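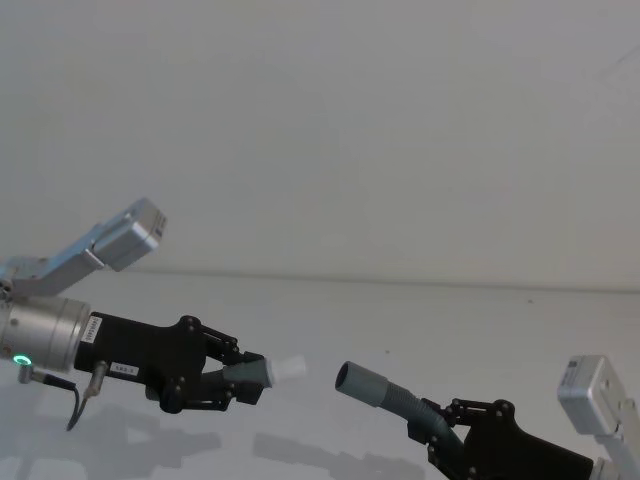

Zwei Teile einer grauen Schlauchgarnitur auf heller Arbeitsfläche. Foto: Ganico

Ganico bringt Schlauchgarnitur Flemulum in den Handel

Plorthorpe, 28. Juni 2022 – Ich gebe es gern zu: Über Schläuche kann ich stundenlang reden! Deshalb freue ich mich riesig, dass unsere neue Garnitur Flemulum ab sofort zu haben ist (und ja, sie ist grau, wir haben lange genug über die Farbe gestritten).

Flemulum besteht aus 2 Teilen, die man zusammensteckt und wieder trennt, wenn der Schlauch gereinigt oder getauscht werden muss. Die Länge beträgt zusammengesteckt 900 Millimeter, also passt das Ganze auch hinter die Spüle oder in den Werkstattschrank. Wer schon unser Vorgängermodell Edet im Haus hat, kann die alten Halterungen einfach weiterbenutzen – das war mir persönlich wichtig, ich habe selbst noch drei davon in der Garage.

Die erste Auflage umfasst 2000 Stück, 644 davon sind schon vorbestellt. Im November folgt eine längere Ausführung, an der wir gerade noch tüfteln. Muster für Redaktionen und Fachhändler verschicke ich auf Anfrage, einfach kurz bei der Pressestelle von Ganico in Plorthorpe melden!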